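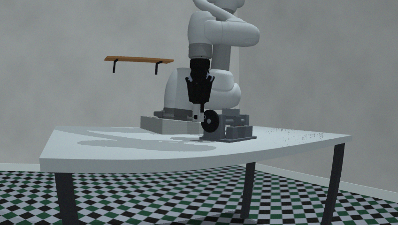

4. Moving your contacts and messages to the Caner 7

Before you begin, please charge both phones to more than half. The transfer can take a long time when the old phone has many messages, and it must not be interrupted by an empty battery.

You will need:
The old phone, with its screen lock code
The Caner 7, with the SIM card already inserted (see section 3)
A wireless network which both phones can use

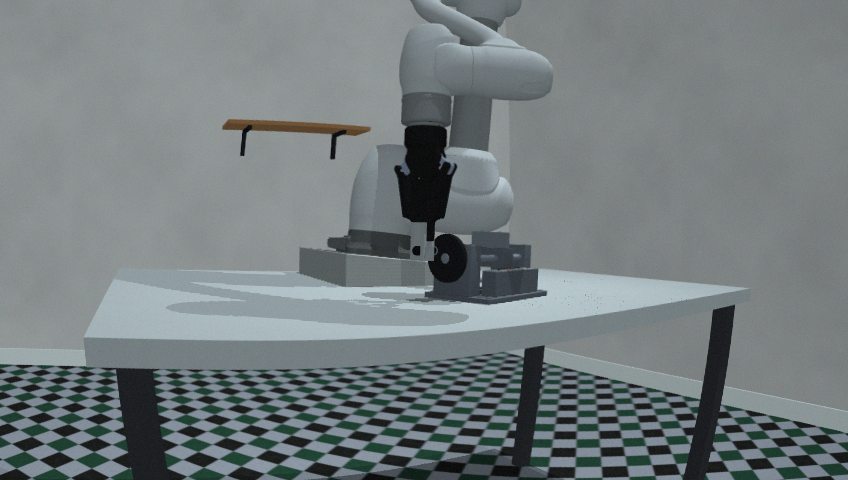

Text: Tihomir Babić
English edition checked by Mererid Lougher
Last revised 18/10/2021

4.1 Preparing the old phone

1. Open Settings and choose Accounts.
2. Check that your contacts are saved in the phone memory. Contacts that are saved only on the SIM card are not copied by this method. For these, go to 4.4.
3. Install the program Premdale Transfer from the application shop of your phone. The program is free.
4. Open the program and choose "This is my old phone". A code of 8 digits is shown on the screen. Leave it there.

Note: The code is valid for 3 minutes. If it becomes old, press "New code" and continue.

4.2 Receiving on the Caner 7

1. On the home screen, press and hold the Premdale icon until the small menu opens.
2. Choose "Receive from other phone".
3. Type the code from the old phone and press Next.
4. Mark what you wish to copy. Contacts and messages are marked already. Photographs are not marked, as they need much more space.
5. Press Start on both phones.

Caution: Do not remove the SIM card and do not switch off any of the two phones while the green line is moving. If this happens, the messages may be copied only in part, and you must delete them by hand before you try again.

4.3 If the transfer stops

When the line has not moved for over 7 minutes, press Cancel on the Caner 7 first and after that on the old phone. Then start again from 4.1, step 4. Contacts which are already copied will not be doubled.

Error 655 means that the two phones are in different networks. This is often the case at home when the router has a separate network for guests. 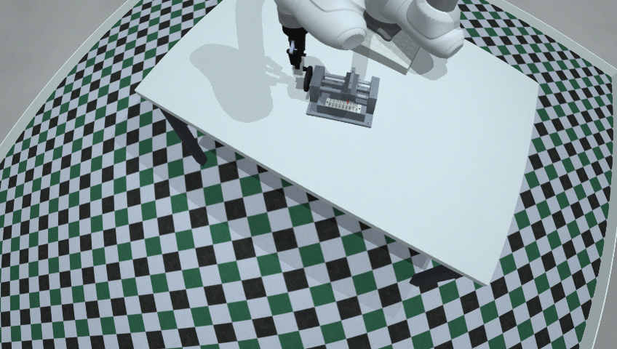 Some older phones from Pornach show the same error when the saving of battery is switched on, even if the network is correct. Switch it off in Settings, Battery, and restart the phone. Our thanks to Ottar Lindholm, who reported this in July.

4.4 Contacts on the SIM card

1. Open Contacts on the Caner 7 and press the three dots at the top.
2. Choose Import, then SIM card.
3. Press "Mark all" and then Import.

Note: A SIM card stores only short names. Long names may arrive without their last letters, and you should correct them afterwards.

Continue with section 5, Setting the ring tone and the alarm.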